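6/28/24

I promised a post on the grasp planner two weeks ago and then spent both of those weeks rewriting it, so you get the newer, slightly less embarrassing version.

Quick recap if you're new. Eka is the planning and control stack I work on. Wotow is the perception side, which takes the head camera feed and hands me object poses. Lastel is the little logging and replay tool I started as a weekend thing and now can't live without. The task this month is chip canisters: find one, reach for it, close the hand, move it somewhere else. Tall skinny cylinders! How hard could a cylinder be, I said, in front of people, out loud.

So, the first problem was the table. It's stainless steel, and it's shiny enough that anything you stand on it gets a smeary twin underneath. Wotow's depth estimate would treat the reflection as more canister, and the fitted cylinder grew right through the tabletop like a fence post. The pose came back with a center that was too low, the planner happily picked a grasp height to match, and then the collision checker rejected everything, since every candidate had the fingers inside the metal. From the outside it looked like a robot that had lost interest.

My first fix was dumb and I'm keeping it. We already estimate the table plane at startup, so now I clip every fitted shape to that plane before the planner sees it. If the cylinder pokes through, it gets chopped, and the center gets recomputed from what's left. It's 11 lines including the comment where I apologize to whoever reads it next. (Me. It'll be me.)

The second problem was more fun, and it was all mine. Eka used to plan in one go: here's the arm, here's the canister, give me a path that ends with the palm in the right place. That works fine if your pose is perfect. Mine drifts, because the camera sits up in the head and the view changes a bit whenever the body shifts. By the time the arm got there, the plan was aiming at a place where the canister had been a moment ago, as far as Wotow was concerned.

What I do now is split the reach in two. The first half is a normal planned path to a pregrasp pose, off to the side of the target with the fingers open. Then the planner lets go and a much simpler servo loop takes over, which only cares about the offset between the hand and the canister and keeps asking Wotow for a fresh one. The loop is slow and kind of timid. I like it that way.

There's one more wrinkle, and it's the fingers. With four fingers spread on one side and the thumb coming in from the other, there's a sort of mouth, and the canister has to be inside the mouth before anything closes. I used to check that with the distance from the palm to the canister's axis, and that single number would say "great, go" while the thumb was lined up to poke the label. Now I check the finger side and the thumb side separately, and both have to agree for 5 frames in a row before the close command goes out.

The purple one has been my test subject for most of this, mainly because Wotow's color segmentation loves it against bare metal. The orange and red ones are much ruder, particularly lying down on the shelf where one overlaps the other from the head's point of view. 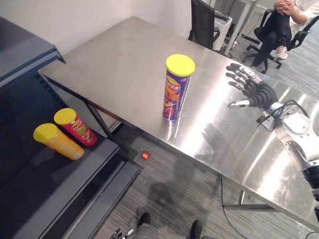 ## Things on their sides

The shelf is where the numbers get sad. In the last batch I replayed 55 logged approaches through the new code. Of those, 12 failed, and 11 of the failures were canisters lying down. Standing up, I'm pretty happy. Lying down, the fitted axis will sometimes flip end for end between frames, so the hand decides it would like to approach from the opposite direction, and then changes its mind again. Watching that in Lastel at quarter speed is a little like watching me pick a checkout line.

A cylinder doesn't care which end is up, but my code did. I was storing the axis as a plain direction, so a flip looked like a huge rotation and the servo loop tried to chase it. I've since added a check that picks whichever sign is closer to the last frame's axis. It was a one-evening change and I'm mad about how long I stared at controller gains first.

Overlap is still open. When one canister hides part of another, the visible chunk is short, so the fit gives me a stubby little cylinder with a center off toward the visible end. I could hardcode the length, and I probably will for now, but I'd like the fit to say "I'm only seeing part of this" and have the planner go after the one in front first. Picking order is something Eka doesn't really have an opinion about yet. It just takes whatever's first in the list.

## A word about Lastel

The replay thing deserves its own post. Short version: it saves joint states, the raw pose estimates and the planner's rejected candidates, all on one clock. The rejected ones are what saved me. I'd been logging only the winning plan, and a log full of winners tells you nothing about a day when there weren't any. File sizes got bigger and I had to start compressing them, fine.

Next up is merging all this into the Arsenault branch, which has its own ideas about what a pregrasp is. I've read the diff once and closed the laptop. If you've dealt with axis flips in a nicer way than comparing signs, please leave a comment, I'd love to steal it.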